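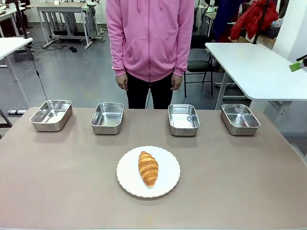 Four trays and a person

When Adamczyk put sorting arms on the pastry line in September, the notice by the time clock said no jobs would be lost. That has held. There were 88 of us before and there are 88 now. I think the notice left out most of what matters.

Sorting used to be a standing job with a lot of small decisions in it. You looked at a croissant, judged the color and the shape, and put it in a tray. Jadwiga Kalinowski did it for years and could talk through a whole shift without a mistake. Now she watches a screen and clears stops. Her pay is the same. She goes home less sore, and she told me she is bored by ten in the morning.

The company likes to quote one figure from the Uven software: 2497 pieces sorted on a good shift, against 2422 by hand. I don't dispute it. It is a small gain for a large change in how people spend their day, and the people doing the spending were asked very little.

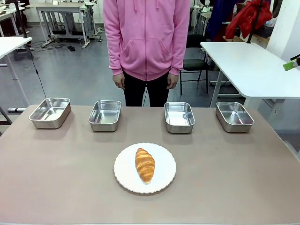 What I would ask for

Gil-soo Min, who trains new hires, wants every operator to sort by hand one shift in four. I agree with him. You can't tell when the machine is grading badly if you have forgotten what a good croissant looks like, and new people never learned in the first place.

I would also let the operators set the grading limits. At present a technician from Lultton does it over the phone, and he has never worked our line. Jadwiga could do it tomorrow. It would give her back some of the judgment she was hired for, and it should come with a raise.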